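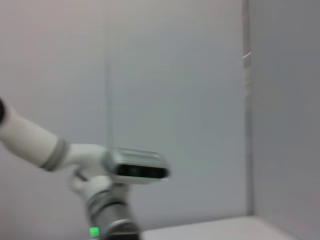

Figure 4. Arm with the camera module on the wrist housing, lens panel toward the side wall. Green indicator lit.

Section 4: Comparing wrist cameras and grippers on the Vovard arm

You have the arm bolted down, the controller talks to it, and now you get to the fun part! This section covers swapping and comparing cameras and grippers so you can pick the pair that suits your work. The steps are the same for the Dekus and Orellana grippers. Where they differ, a note tells you.

Before you start

You will need the hex key from the tool pouch, a soft cloth, the printed target card, and a copy of the Skider control software (the June 2025 release or later). Set aside an afternoon if you plan to try both grippers. Most people want to keep going once they see the first depth picture come in.

Clear the tabletop completely. A plain, pale background makes it much easier to compare two cameras, and soft, even light from above works better than a bright desk lamp.

CAUTION: Power down the arm before you touch any connector at the wrist. Support the arm with one hand while you do this, as it can sag when the brakes let go.

4.1 Mounting the camera module

1. In Skider, choose Park and wait for the arm to stop.
2. Switch off the controller and unplug it from the wall.
3. Wipe the flat mounting face on the wrist housing with the cloth.
4. Set the module on the mount with the lens panel facing outward. Keep your fingers off the glossy part.
5. Start all the screws by hand, then tighten them a little at a time, working across the mount from corner to corner.
6. Plug in the camera lead and leave a loose loop at the wrist joint.
7. Power up, open the Devices page and check that the camera shows up by name.

Note: If the camera is missing from the list, reseat the lead at both ends before you try anything else. A half-seated plug is the usual culprit.

4.2 Checking for clearance

The module sticks out well past the wrist, and that changes where the arm can safely go. Add the new shape to your arm model before you run anything at speed.

1. Open Arm Model and pick your camera from the list.
2. Set the speed slider to its lowest mark.
3. Jog the wrist through its full turn in each direction. Watch the lead the whole time.
4. Move the arm toward each side wall in turn and set a soft stop at least 200 mm before the camera would touch.
5. Save the limits under a new name, so you can go back to the old ones when the camera comes off.

CAUTION: Soft stops belong to one tool setup. Changing the gripper means setting them again.

4.3 Running the grip comparison

We love this test. It is simple, it is a bit addictive, and it shows you things a spec sheet never will – how a gripper behaves on the fifth odd-shaped part, for one.

1. Fit the first gripper and run Calibrate with the target card flat on the table.
2. Load the Pick and Place routine and set the count to 9 for a trial run.
3. Watch the trial from start to finish with a hand near the stop button.
4. If it goes well, raise the count to 1,000 and let it run. Expect this to take about 4 hours at medium speed.
5. Save the log, power down, and fit the second gripper.
6. Calibrate again and repeat with the same parts, the same speed and the same lights.

Note for Orellana users: close the fingers fully before you calibrate. Dekus fingers can stay open.

Note: Frames taken while the arm is swinging will be blurred, and small parts can drop out of the picture completely. Turn on Settle Before Capture for both runs, or your numbers will tell you more about arm speed than about grip.

4.4 Reading the results

Open both logs side by side in the Compare tab. Look at missed picks first, then dropped parts, then cycle time. Missed picks that bunch up in one corner of the table usually point to the camera, so recalibrate and rerun that corner. Drops spread all over the table are more likely a finger pad or force setting.

Try a softer grip before you try a harder one. We were surprised how often that cleared up drops on rounded parts, and it is kinder to the pads too!

To share a log with support, choose Export and include the arm model file. For fitting custom fingers, go to Section 5.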